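Sheena Rankin
29 May 2018

Right, a few of you asked after my last post what I do all day now that I've moved over to the robot side of things, so make yourselves a tea and I'll try to explain (I do go on a bit, sorry, you know me).

The short version is that I teach a pair of robot arms to do jobs by doing the jobs myself, through them. I sit with a controller in each hand, and when my left hand moves, the left arm moves, and the same on the right. Every go gets recorded, and later on the robot learns from the recordings.

This month it's coffee shop work for a project called Juline. Cups, lids, the cardboardy carriers, straws, bags. I worked in a café for nearly four years, so I came in quite sure of myself, and then it took me a whole morning to get one lid on straight!

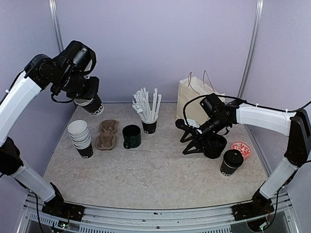
What gets me every time is how much my fingers used to do without telling me. You pick up a paper cup and you just know how hard to squeeze. Through the arms you feel nothing at all, so you learn to go by eye, and you learn to go slowly – much slower than feels natural.

Esi Aidoo, who trained me, has a lovely way of putting it. She says to move as if you're showing a small child who is going to copy everything, dithering included. So if I hover over a cup for ages making up my mind, that hovering goes into the recording too. Decide first, then reach.

I had a bad run in April when I was using the right arm for everything, being right-handed, and leaving the left one parked. Archie Farquharson looked through my recordings and very kindly asked whether the other one was on holiday. I've been making myself start with the left ever since.

Mistakes are allowed, by the way. If I drop something and can pick it up again neatly, we keep that one, as the robot will drop things as well and needs to know what to do next. If I knock over a whole stack, I bin the recording and start again.

I do it in 3 sessions a day with a proper break between them, and my shoulders know all about it by the last one. Fergus, you asked if it's like a video game. A bit, yes, if the game was all tidying up!

Tomorrow I'm on drinks carriers again. Two cups, one carrier, and both arms have to behave at the same time. Will report back.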